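How to Make a Bar of Soap Last (and Keep It From Turning to Mush)

by Nana Aryee

I went back to bar soap in February, after years of pump bottles, and I have to say the first month was a little discouraging. My nice lavender bar was a puddle in nine days. Nine! I'd paid good money for it at the Flelham street market, and I stood there scraping it off the sink with an old gift card and wondering why my grandmother never had this problem.

Well, she did a few things I'd forgotten. I've written them all down for you, along with a couple I picked up from my friend Ilze Sproģis, who makes soap in her kitchen and has strong feelings about the subject.

Before you start using it

Unwrap the bar as soon as you bring it home and let it sit out in the open air. A linen closet shelf is fine, and your towels will smell lovely. Handmade soap especially is often sold a bit young, and it keeps hardening as the water leaves it. Give it four weeks if you can stand to wait, six if it's mostly olive oil. Turn it over once a week or whenever you happen to think of it.

If the bar is a big one, cut it in half with a plain kitchen knife while it's still slightly soft. Ilze sells hers in 245 gram blocks and I always cut those in three. You only ever have one small piece getting wet that way, and the rest goes on drying in the closet.

Where it sits between washes

Most of the trouble happens when you aren't using the soap at all. A bar that rests in its own little pond will soften from the bottom up, however good it is. What you want is air underneath — slots, ridges, a bit of wire rack, even a few rubber bands stretched across a saucer (I did this for most of the spring and it worked perfectly well).

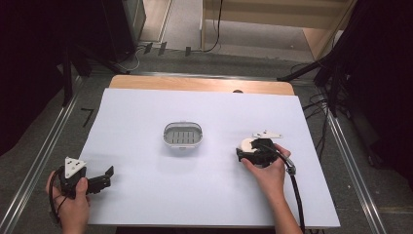 Set it as far from the faucet as your sink allows. In the shower, pick the corner the spray doesn't reach, and if you don't have a corner like that, carry the soap out with you when you're done. It sounds fussy but you get used to it in a few days.

Rinse the dish itself once a week under hot water. If there's a crust, leave it in a bowl of warm water with a good splash of white vinegar for half an hour, then go over it with an old toothbrush.

Using two bars in turn

Have two going at once and swap them every morning. Each one gets a whole day to dry out, and they really do last longer. Don't rub the bar straight on your skin for ages either; a few passes over a damp washcloth gives you plenty of lather.

What to do with the slivers

When a bar gets too thin to hold, wet it and wet the new one, press them together, and leave them overnight. By morning they should be stuck fast. If the old piece slides off, score both sides lightly with a fork and try again.

Or save the slivers in a jar. Once I have a decent handful I grate them, add just enough hot water to make a thick paste, and pack it into a muffin cup. It takes a couple of weeks to firm up and it's never pretty, but it's fine for gardening hands.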